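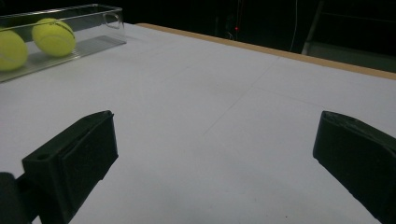
What is a graded sight-reading scheme?

A graded sight-reading scheme is a planned course of short, unfamiliar pieces, arranged in order of difficulty, which a music student plays or sings without rehearsal.

Overview

Graded sight-reading schemes are used in private lessons, school music departments and adult evening classes. Their purpose is to develop fluency in reading notation, as distinct from the preparation of repertoire, in which a pupil may rely on memory or on having heard the piece before. Most schemes are written for a single instrument or voice type, although some provide parallel parts so that pupils on different instruments may read together.

The term is sometimes applied to any collection of practice tests. In stricter use it refers to a course in which each new rhythm, interval or key is introduced separately and then revisited at set points.

Structure

Early levels are normally limited to a five-note range and to crotchets, minims and semibreves. Quavers and dotted rhythms follow, together with simple key signatures. Changes of hand position, accidentals and compound time are usually held back until the pupil can keep a steady pulse through an eight-bar piece.

The Vedton Reading Course, a piano scheme, is divided into 3 books. The first contains 22 units, each made up of a rhythm exercise for clapping, two short melodies and a duet for pupil and teacher. The second book introduces the pedal and the third is given over mainly to chordal textures. Teachers' notes are printed separately.

The Grastico method, intended for bowed strings, follows a different order. Open strings are read before any fingered notes, and bowing marks are left out of the opening chapters. Its collection of over 40 rounds and canons is often used by ensembles independently of the main course.

Use in lessons

A reading exercise generally occupies the first few minutes of a lesson. The pupil is given a short time to look through the music, noting the key, the time signature and any unusual rhythm, and then plays from beginning to end without stopping to correct mistakes. Many teachers set the speed by the hardest bar. Pieces are seldom repeated more than once, as a passage that has been practised no longer serves as a test of reading.

In group teaching, pupils may take alternate bars or perform the rhythm alone while others supply the pitches. The Carvalho workbooks include parts written for this purpose, with cues showing where each player enters.

Assessment

Some schemes contain a short test at the end of each level. Marks are commonly divided between pulse, rhythm and pitch, with pulse given the greatest weight in the lower levels. The Ineck scheme has no marks and instead asks the teacher to complete a written record, which is passed on if the pupil changes teacher.

Criticism

Objections have been raised to the quality of the music in older courses, where melodies were composed to display a single difficulty and had little shape of their own. Later publications have drawn more widely on folk song and dance tunes. This carries the drawback that a pupil may already know the melody.

See also

Aural training
Figured bass
Rhythm notation
Solfège

Last revised 15 February 2018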